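Right, robot people, a thread on the dullest and best thing our little group did this July: we wrote down our rules for running a gripper in simulation before it goes anywhere near the real arm. I'm so pleased with them!

First rule – every practice run starts with the fingers open and nothing held. Sounds obvious. We had a folder of 344 runs at Wellthorpe and a good few of them began half closed, left over from whatever the last person was doing. Drove us round the bend.

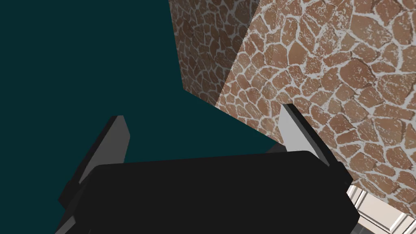
Second rule, and this one caused the most arguing: change the room, keep the task. Different floor, different walls, different lighting, same job. If your gripper only copes in one plain grey box, you haven't learnt much about it yet.

We settled on 15 rooms per task. Could be more, could be fewer, but it's a number we can all remember and it fits in an overnight run.

Third rule: no quiet edits. If you nudge a table or alter the finger speed, it goes in the log with a time and your initials. Filley (our logging script, lovely thing, very fussy) won't start a batch without a note. I moaned for a week and now I'd never go back.

Someone asked how we count a failed run. We keep it! Failures stay in the same folder as the good ones, with the same naming. Throwing them out makes your success rate look wonderful and tells the next person nothing.
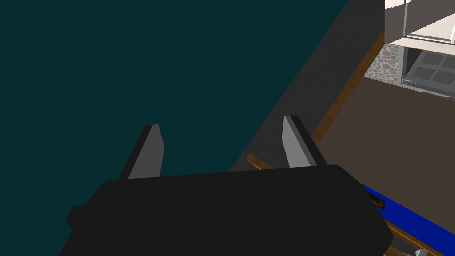 Fourth rule – look through the wrist view yourself before you press go on a big batch. Not the numbers, the view. We check 3 starting positions by eye. Takes a couple of minutes and it's saved us from wasting around 1000 runs on a camera pointing the wrong way.

The Trorkcombe lot do something similar but have a second person sign off the check, and I'm very tempted to pinch that.

Still undecided: what to do when two people want different limits on grip force. At the moment the lower one wins and the Lennox project page says so in bold.

If your group has rules like these written down anywhere, even on a scruffy bit of paper, please send them over. I'd love to compare!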